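Wadthorpe Religious Studies Center
Household Guidance Series, Leaflet 53

Care of the Home Altar, Its Lamps, Cloths and Books

This leaflet replaces the February edition. It is intended for households of any tradition that keep a prayer corner, icon shelf, ancestor table or working altar, and for those who have inherited the contents of one. Questions of consecration, blessing and ritual disposal belong to the reader's own tradition and are treated only where they affect cleaning.

Before cleaning

Consult whoever is responsible for the altar before moving anything on it. In a number of traditions certain objects may be handled only by an initiated person or only at a set hour, and some are not to be washed at all. Where no such person is living, the Center recommends that the arrangement be sketched on paper before it is taken down. Labels may be written in pencil on slips of plain paper and laid beside each object. Adhesive labels should not be used on painted, gilded or waxed surfaces.

Clear a separate surface of adequate size and cover it with a clean cotton sheet. Metal, paper and cloth are to be kept apart while they are off the altar. Food offerings, cut flowers and standing water are removed first and disposed of according to custom.

Sit or kneel at a comfortable height. Much of the damage reported to the Center occurs when a person reaches over a lit lamp or lifts a heavy statue at arm's length. Shoes are removed in many households before the work begins; in others it is sufficient that they be clean.
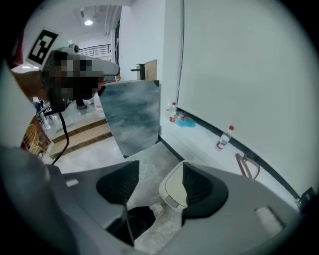

A black shoe and a white shoe on the floor.

Candle wax on cloth

Allow the wax to harden fully. Lift the larger pieces with the back of a spoon or a wooden spatula, working from the outside of the spill toward the middle. A knife should not be used on linen or on any cloth with drawn threads.

Lay the cloth between two sheets of plain white blotting paper and apply an iron on a low setting. Change the paper as it takes up the wax. Printed newspaper is unsuitable. Steam must be turned off.

Colored candles leave dye after the wax itself is gone. On white cotton or linen, a little rubbing alcohol on a cotton pad will usually lift it; test the hem first. Silk, velvet and anything with metal thread should be left alone at this point and shown to a textile conservator. The Center does not recommend freezing embroidered cloths, although the method is widely repeated for table linen.

Cloths that have been in contact with consecrated substances are, in several churches, rinsed once by hand and the rinse water poured onto earth before ordinary laundering. Readers to whom this applies will know of it already, but a laundry service will not, and the first rinse should be completed at home.

Candle wax on wood and stone

On a waxed or varnished altar table, hardened wax can generally be pushed off with the edge of a plastic card. Warm the remainder with the palm of the hand and wipe it away with a soft cloth. A hair dryer may be used on stone and on bare, sound timber. It should not be used on veneer or on painted panels.

Marble and limestone are marked by vinegar and lemon juice. These are often suggested for removing soot and should be refused. A damp cloth with one drop of mild dish soap is sufficient, followed by a second cloth with clean water and a third, dry. Wine and pomegranate juice must be wiped from pale stone at once.

Oil lamps

Extinguish the lamp and let the vessel cool before it is touched. Pour the remaining oil into a jar through a scrap of muslin; clear oil may be used again, and cloudy oil may not. Glass vessels are washed in warm water with dish soap and dried completely. A trace of water under fresh oil will make the flame spit.

Trim the wick to a short, even height before each lighting. A wick that smokes is too long, or dirty, or both. Floating wicks should be replaced on each filling. Olive oil remains the usual choice. Scented lamp oils sold for decorative use leave a gummy deposit on the holder, and the Center receives regular letters about how to take it off – a soak in hot water and washing soda, with rubber gloves, is the answer for plain glass and for plain glass only.

No lamp should burn in an empty room or beneath a shelf. Households that keep a perpetual light may wish to consider an electric one for the hours of sleep. Opinion on whether this is acceptable varies between and within traditions, and the Center takes no position.

Incense and ash

Censers and bowls should be emptied when cold. Ash is to be tipped gently into a lined tin and not shaken, and the tin should stand outdoors overnight before it is emptied elsewhere. Ash that is kept for ritual use should be sieved and stored dry in glass.

Charcoal disks must be used on a bed of sand or ash and never directly on metal that sits on a wooden surface. Unused disks take up moisture from the air; keep the packet closed inside a second container.

Resin on the inside of a brass censer may be softened with rubbing alcohol once the censer is entirely cold. Ventilate the room and keep all flames out until the alcohol has evaporated. Gilberto Urrego, who advises the Center on metalwork, asks that readers refrain from bringing old censers to a bright finish. The dark surface on an older piece is frequently part of its value, and a commercial polish leaves a white residue in engraved lettering that is tedious to remove. A dry brush with soft natural bristles is enough for the ordinary year.
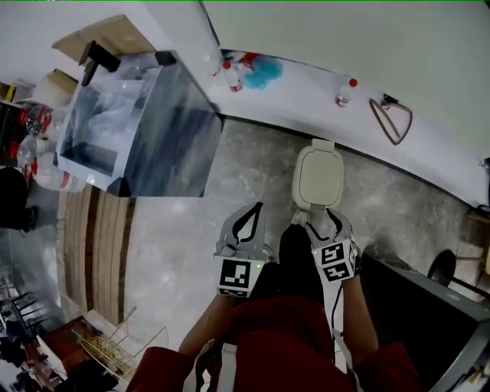

Statues, icons and painted panels

Dust from the top downward with a clean, soft brush. Feather dusters catch on raised gilding. Water, oil, bread and raw potato have all been recommended in print at one time or another for the cleaning of icons and none of them should be applied.

If paint is lifting, do not brush at all. Lay the panel flat, face up, in a box somewhat larger than itself, and seek advice. Plaster figures are treated in the same manner where the surface is powdery. Unpainted stone and fired clay may be wiped with a barely damp cloth.

Keep panels off outside walls and away from radiators. Lamp and panel should be separated by enough distance that a hand held at the panel feels no warmth. Soot on a varnished panel is a matter for a specialist; the framing workshop of Mladenović, with which the Center has an arrangement, will inspect a panel and give a written estimate.

Scriptures, prayer books and handwritten books

Wash and dry the hands. Cotton gloves are not required and tend to snag the edges of old paper. Support the boards of a large volume on folded towels so that it need not open flat.

Remove pressed flowers, ribbons with rusted pins, and paper clips. Prayer cards may remain if they lie in their original place and are not staining the page; otherwise transfer them to a paper envelope and note in pencil the page from which they were taken. Wax on a page should be left. Ironing printed paper spreads the grease and can lift the ink.

Handwritten books of charms, hymns or family devotions deserve particular care, as the ink may run at the least moisture. Remzi Coşkun, of the reading room, will accept such books for examination by appointment. Depositors receive a numbered slip, and no book is opened beyond what is needed to assess its condition.

Worn scriptures should not be placed in household trash or recycling. Burial, respectful burning and return to a place of worship are each prescribed somewhere, and each is forbidden somewhere else. Ask first.

Storage between festivals

Roll cloths around a cardboard tube covered in acid-free tissue – folds become permanent on stiff brocade. Wrap metal in plain cotton. Candles are stored flat, in the dark, by color. Cedar blocks may be placed in the drawer provided they do not touch the cloth.

Inspect stored articles twice a year. Moth, silverfish and damp are each easier to deal with early.

Further copies

Printed copies may be requested from the Wadthorpe Religious Studies Center, Publications Desk, Box 3825. Up to 2 copies are sent to a household without charge. The companion leaflet on Wasar bell cords and their repair is out of print and is being revised.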